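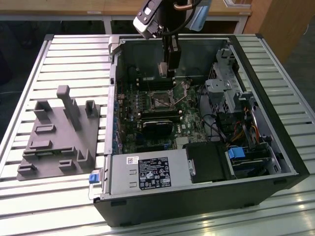
Pellov wrote back that a board with an empty socket should be treated as a bad board until someone has looked at every contact under light, and that we should stop logging these towers as "no CPU, otherwise OK."

Agreed, and the log template is changed as of this entry. "Otherwise OK" is no longer an accepted value. Use "not inspected" until it has been.

6/22/18. Dell tower from the Zana return, shelf tag 645. Arrived without processor and without memory. On its side on the bench, side panel off, board facing up. Drive and power supply still in the chassis at the time of writing.

Intake notes:

- Exterior black, case closed up normally on arrival. Side panel latch stiff, no tool needed.
- CPU socket empty, no cover on it. Lever and retention frame present.
- Graphics card left seated. Do not pull it until the board has been decided on.
- Coin cell in its holder. Measure before the board comes out, replace if under 2.9 V.
- No standby power applied yet.

The lack of a socket cover is the main problem. The Zana paperwork says the processors were pulled at their site and the towers palletized the same day. It doesn't say whether covers were fitted at any point. We have 19 towers from that return and the sheet has one line for all of them, so the paperwork can't be used to sort good from bad.

Socket inspection goes as follows. Lamp low, from one side, so that the contact tips line up as rows of highlights. A bent contact shows as a break in the row. Turn the lamp a quarter turn and go over the same field again, because a contact leaning along the light is easy to miss the first time. Loupe only on the suspect spots. No brush and no cotton swab. Dust comes off with the hand blower, held high enough that the tip can't touch anything.
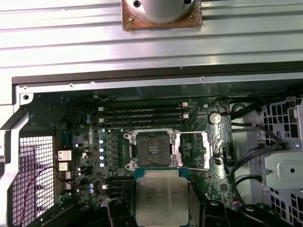
Compressed air from the shop line stays off this job. The line had water in it in October and the filter bowl has not been changed.

Memory slots get the same side light after the socket. Look for a contact pushed down into the channel, and for latches that don't return. Work the latches by hand twice each. A latch that stays halfway is logged by slot, even if a module would still seat in it.

Order of work, so the next one on the bench doesn't have to guess:

1. Strap to bare chassis metal. The black outer shell is not a good ground point.
2. Photograph the cable routing before moving anything around the drive cage.
3. Blow out, inspect socket, inspect slots.
4. Measure coin cell.
5. Fit known-good processor and one known-good module, heatsink with fresh compound.
6. Standby power for 132 seconds with nothing pressed. Check for heat at the regulators next to the socket.
7. Power on, record beep code or lamp pattern.
8. If it posts, add modules one slot at a time.

The known-good parts are in the drawer marked Siriwardena. Return them there, including the compound. Last time the module went back into general stock and it took most of a morning to find it by serial.

On step 6: the old sheet said 30 seconds. That is too short for a weak regulator to show by touch. The longer figure comes from the Asau bench, where it has been in use for two years, and I see no reason to run a different number here.

Small parts go into a tray as they come off. Nothing set down on the slats, the gaps take screws.

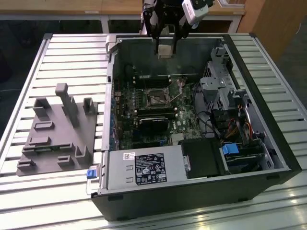 ## Open items

- Ask Zana if the processors were pulled with the towers upright or on their sides. Affects where a dropped part would end up.
- Coin cells: 1,081 in stock by the system. The shelf disagrees. Not chasing it this week.
- Socket covers to order, enough for the full return plus spares. Fit one to every empty socket at intake, before the tag goes on.
- Tower 645: socket inspection first thing tomorrow, result on the next page. Leave it open on the bench with a dust sheet over it.
- Send Pellov the revised template once the slot fields are in.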